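Label Both Ends

Cable labeling is treated as finishing work, done after the network is up and the project money is gone. I think it belongs at the start, in the same document that assigns the addresses, and that an installation without it should fail acceptance.

The usual objection is cost. At Fedoruk, a three-floor office conversion I worked on in July, we had 176 horizontal runs. Printing and applying two labels per run took one technician 12 hours, including reprints. The same building had earlier gone through a tenant change with no usable labels, and Inna Lytvynenko, who managed that move, spent four working nights with a tone generator finding out which outlet went where. She kept the timesheets. The labels were cheaper before the second tenant had even signed. 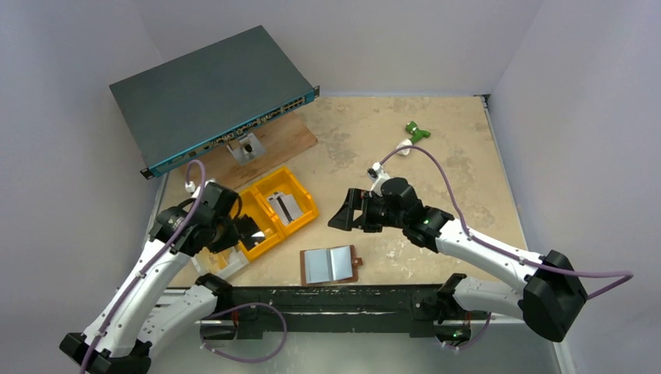

A second objection is that the switch already knows. Discovery protocols report neighbors, the address table reports which hardware is on which port, and monitoring software draws a map from both. All of this works while the far device is powered and talking. A dark port reports nothing, and dark ports are the ones people get sent to fix. The map also stops at the logical link. It has no idea that the run passes through two patch panels and a consolidation point above the ceiling of the copy room.

Where I part with most written standards is on what the label should say. The common advice is to encode everything: building, floor, room, rack, panel, port. The result is a string of 18 or more characters in type too small to read behind a door at arm's length. It also goes stale. Rooms get renumbered, racks get moved, and a label that was correct at handover becomes a false statement with a laminate over it.

I prefer a plain serial number. Every cable gets the next number, the same number at both ends, and the number is never reused. Location lives in a table, where it can be edited. Lukian Semeniuk argues that this makes the label useless to anyone without the table. He is right, and I accept the trade - a printed copy in each closet covers most of it. At Tatard the series has reached 2,387 and still fits on one line in large type.

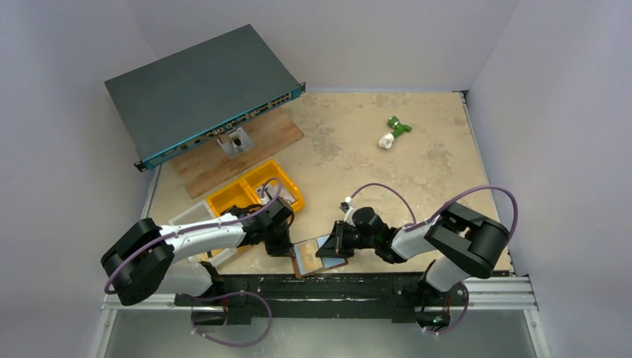 Photo: Liette Gauthier / Midura

Patch cords are harder. They move weekly, and the people moving them are rarely the people who own the table. Illia Savchuk wants them excluded from the scheme entirely and identified by color and length. I would number them too, with labels bought already printed in matched pairs, and tolerate a table that is partly wrong. A wrong row can be corrected in a minute by reading both ends of the cord. An unnumbered cord has to be traced by hand through the bundle, every time.

Acceptance testing should reflect this. The contractor already hands over a certification report for each run. Require the cable number as the record name in the tester, and reject any report whose name doesn't match the label on the jacket.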